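Werkstatt Brelville – Galerie
Startseite | Notizen | Galerie | Kontakt

Greifer in der Hand, Würfel obendrauf: Posen-Tracking mit Prundness
23. Februar 2021

Ich hatte ja versprochen, dass es in der Galerie endlich mal wieder was von der Softwareseite gibt und nicht immer nur Frästeile und Kabelbäume. Also los! Diesmal geht es um Prundness, unser kleines Programm, das aus Kamerabildern herausrechnet, wo im Raum ein Greifer gerade steckt und wie er gekippt ist. Wer bei uns schon länger mitliest, kennt den Namen noch aus dem Juni, da war das Ganze ein einziges Skript mit viel zu vielen globalen Variablen (meine Schuld, ich weiß).

Die Grundidee ist schnell erzählt. Ein Mensch nimmt zwei Handgreifer und macht eine Aufgabe vor, auf jedem Greifer sitzt ein Würfel mit schwarz-weißen Mustern, und die Software sucht sich diese Muster im Bild. Jedes Muster hat eine Nummer, und von jeder Nummer weiß Prundness, auf welcher Fläche von welchem Würfel sie klebt. Aus den Eckpunkten kommt die Lage der Fläche, aus der Fläche die Lage des Würfels, und weil der Würfel fest am Greifer sitzt, fehlt dann nur noch ein konstanter Versatz bis zu den Backenspitzen. Den messen wir einmal ein und lassen danach die Finger davon. Meistens jedenfalls.

Warum ein Würfel und kein flaches Schildchen? Ein Schild ist weg, sobald man das Handgelenk dreht. Außerdem gibt es bei einer einzelnen ebenen Fläche diese fiese Zweideutigkeit: Von schräg vorn passen zwei Kippwinkel fast gleich gut zu denselben vier Ecken, und dann klappt die Pose von einem Bild zum nächsten hin und her wie eine Schranktür. Sieht man zwei Flächen gleichzeitig, ist der Spuk meistens vorbei. Bei nur einer Fläche nehme ich inzwischen die Lösung, die besser zur letzten Bewegung passt, und wenn beide schlecht passen, bleibt das Bild halt leer. Eine Lücke kann man später füllen – eine falsche Pose merkt man erst, wenn der Planer damit einen Ellbogen verknoten will.

Apropos Planer! Der heißt bei uns Wundon, und den hat zum größten Teil Ó Ceallaigh geschrieben. Wundon bekommt die geglätteten Bahnen für links und rechts, zusammen mit der Öffnung der Backen, und sucht Gelenkwinkel dazu. Anfangs hatten wir beide Seiten einzeln gerechnet und uns gewundert, wieso sich die Arme in der Simulation ständig in die Quere kamen. Jetzt werden sie gemeinsam geplant, das dauert länger, aber die Bahnen sehen sehr viel vernünftiger aus. An Stellen, die ein Mensch locker erreicht und der Arm nicht, verschiebt Wundon erst mal die gedachte Basis, bevor es aufgibt.

Ein paar Zahlen für die, die danach gefragt haben: Die Kameras laufen mit 30 Bildern pro Sekunde. In unserer Testaufnahme stecken 1048 Bilder, und in der ersten Fassung bekamen davon nur 537 eine brauchbare Pose für beide Greifer. Das war bitter. Der größte Brocken war gar keine Erkennung, sondern die Zeit! Die Öffnung der Backen kam 45 Millisekunden später an als das zugehörige Bild, und mein Prüfschritt hat alles verworfen, was zeitlich nicht zusammenpasste. Seitdem wird jeder Strom mit seinem eigenen Versatz eingelesen, der steht in der Konfiguration ganz oben, und wer ihn vergisst, bekommt eine ziemlich unfreundliche Fehlermeldung.

Der zweite Brocken waren falsche Treffer. Kontrastreiche Stoffe sind für so einen Detektor ein Fest, überall Kanten, überall kleine helle Flecken auf dunklem Grund. Ich hatte die Schwelle für die Kandidatensuche viel zu großzügig eingestellt. Jetzt muss ein Viereck eine Mindestgröße haben und die Nummer muss im Würfelplan vorkommen, sonst fliegt es raus.

Und nun zum Bild, in groß, denn in der Vorschau erkennt man die Muster kaum: 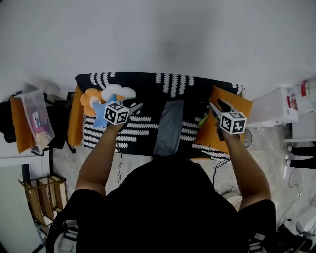
Foto: Engelbert Ammann / Werkstatt Brelville

Zwei Greifer, zwei Würfel, und jeder mit seinem eigenen Muster, damit Prundness links und rechts nicht verwechselt. Auf der schwarzen Decke mit den weißen Wellenstreifen liegen Stern, Blume und Wolke beisammen, alle drei aus Plüsch – und ja, ich habe einen Favoriten, es ist der Stern.

Plüsch mag ich als Testobjekt sowieso. Für das Tracking ist er völlig egal, aber für die Auswertung der Backenöffnung ist er richtig lehrreich: Bei einem harten Klotz bleibt die Kurve irgendwann stehen und man weiß, jetzt ist zugegriffen. Bei weichem Zeug gibt alles nach, und die Kurve kriecht noch weiter. Mein alter Schwellwert hat da glatt »noch offen« gemeldet. Jetzt schaue ich auf die Steigung über ein kurzes Fenster, damit komme ich mit beiden Sorten zurecht.

Was noch auf der Liste steht: Die Glättung bügelt schnelle Drehungen zu stark weg, da will ich Position und Orientierung getrennt einstellen können. Ó Ceallaigh wünscht sich dazu ein Gütemaß pro Pose, damit Wundon unsichere Stellen lockerer behandeln darf. Das Format dafür ist fertig, das Einlesen noch nicht. Und die Anzeige zum Durchblättern der Aufnahmen stürzt ab, wenn man rückwärts über eine Lücke springt, also bitte vorerst nur vorwärts blättern!

Fragen zum Würfelplan oder zum Kalibrieren gern über die Kontaktseite, ich antworte meistens abends.

Zurück zur Galerieübersicht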